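About Us

Evex builds and runs small robot work cells, the kind that fit on a table and pick things up for a living. We are based in Plilton, in a long, low building that used to be a carpet warehouse, and we still find the odd tuft of beige in the heating vents. Our work is in handling: sorting returned bottles and cans, packing mixed boxes, moving awkward items from one place to another without squashing them.

We started with two arms and a borrowed workbench. These days there are 9 work tables along the north side of the building, a machine shop in the back, and a corner with couches where a surprising amount of the programming gets done. We make our own fingers for the grippers, we write our own control software, and we argue a lot about lighting (the programmers want it soft and even, the machine shop wants to see what it's doing).

Most of what we know about picking things up, we learned from picking up ordinary stuff. Cups, cartons, cans, gloves, bags of screws. Factory parts are easy in a way, as they come in one shape and arrive the same way up. A recycling bin doesn't do you any favors like that, and we love it for exactly that reason!

Our open days

Twice a year we open the doors to anyone who wants to come in. Families, school groups, people from the businesses down the road, retired engineers who ask the toughest questions of the day. The spring one was in May, and 200 people came through between ten and four, which for a building with one coffee machine is plenty.

We don't put on a show with music and smoke. We run the tables the way we run them on a working day, and we stand next to them and talk. If an arm drops something, it drops it in front of everyone, and then we get to explain what we think went wrong. Those are often the best conversations. In May one of the tables refused to pick up a crumpled paper bag six times in a row, and by the sixth try there was a crowd cheering it on.

What you'll see when you come

The tables change from one open day to the next, depending on what we're working on. These four have become regulars.

The can table

Cans are where we usually start people off, as everybody already knows what a can feels like in the hand. A full one is solid. Open it and drink it and the walls give under your thumb. The arm has to deal with either kind, so the fingers need to hold on without pinching. Ours are molded plastic with an open lattice, like a little curved ladder, and the ribs let the finger bend around whatever it closes on. We keep spares in a box for visitors to squeeze, and they come back slightly grubbier every time.

People also like seeing the job from the gripper's side. There is a small camera down by the fingers, and we put its picture up on a screen beside the table. From there a soda can looks enormous. You get the lid, the tab, the opening and a good piece of the label between the two blue fingers, Korean small print and all on the Pepsi Zero Sugar.

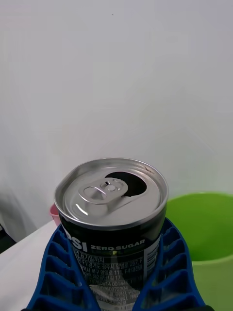
The box table

Packing is slower to watch and harder to do. The arm gets a tray of mixed items and an empty carton, and has to decide what goes in first. Visitors are invited to pack a carton of their own next to it, with the same items, and compare. Children under ten are fantastic at this. Adults tend to plan too much and run out of room for the last sponge.

The driving seat

You can take the controls yourself at this one. Two hand grips, one arm, and a job to do, usually moving blocks from one tray to another. It takes most people a couple of minutes to stop reaching for the thing directly and start trusting the grips. There's a line for it all day, so please be kind and hand over after your turn.

The shop window

The machine shop has a big window onto the main floor, and on open days we leave the blinds up. You can watch fingers come out of their molds and get trimmed, and you can ask about materials until our ears fall off. Please stay on your side of the yellow line. The shop crew are friendly, but the machines in there are loud.

How we got into this

The company grew out of a sorting project for the Mokoena bottle and can depot on the other side of town. The depot had a hand-sorting bench and wanted to know if an arm could take the night shift. Our first attempt managed a can every half minute and flattened a good share of them, which the depot took with better humor than we deserved. We rebuilt the gripper, then rebuilt it again, and along the way we got hooked on the problem.

The arm at Mokoena is still running. On its best night so far it sorted 2,264 containers, and somebody wrote the number on the wall by our couches in marker, where it has stayed. We'd like to reach 3,000. There is a cake riding on it.

Schools and groups

Between open days we host school visits and small groups, mostly from Plilton and Postulberg. A visit runs a morning or an afternoon. We split the group in two: half go to the tables and half sit down with us to plan a pick on paper, drawing where the fingers should go and in which order. Then we swap, and try some of the drawings on a real arm. Quite a few don't work, and the kids want to fix them right away, so leave a bit of slack before the bus.

You don't need any robotics in your classes to come. We've had art groups and a cooking class (they brought eggs, bravely). The floor is level throughout, there are stools at every table, and we can turn the lights and the noise down for groups who would like that. Tell us when you book.

Working here

We're a small team and we like people who are curious about everyday objects. If you've ever stood in a kitchen wondering why one jar is easier to lift than another, you'd fit right in. Openings go up on our jobs page, and everyone who applies gets an answer.

Coming up

The next open day is July 10, 2026, from ten until four. Entry is free and you don't need a ticket, though groups of more than eight should write to us first. Park behind the building, not on the loading side. Closed shoes, please, and long hair tied back if you'd like a turn in the driving seat.

And if you have a strange object at home that you think would beat us, bring it along. Clean and not too precious! We'll put it on a table and see how the arm does.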